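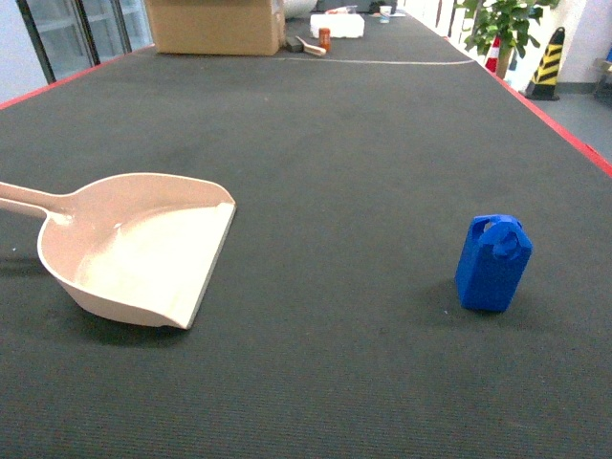
A dustpan and a little blue canister, out on the carpeted table.

I will defend the lowly dustpan to anyone who'll listen! Give me a pale plastic one with a long straight handle and a thin front lip that sits down tight on the carpet, and I'm happy for the afternoon. At Berkodeck we've spent about 10 years arguing over storage and maybe one lunch hour talking about sweeping, and I think we had it backward. Crumbs first, then bins.

Mind you, I love the bins too. Blue crates with ribbed sides and a fat rolled rim, sitting on rollers so you can push a full one with 3 fingers (try that with a cardboard box on a shelf). When the Prulstead room switched over, I went in just to slide things back and forth.
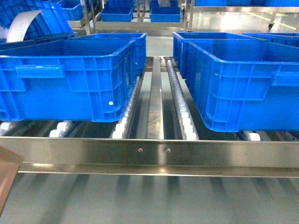 Aminu Usman wrote in to say that rollers are fine until grit gets into them, and that he'd take a plain shelf and a good brush any day. Well, he's half right! Sweep the room at 9 every morning and the rollers will look after themselves.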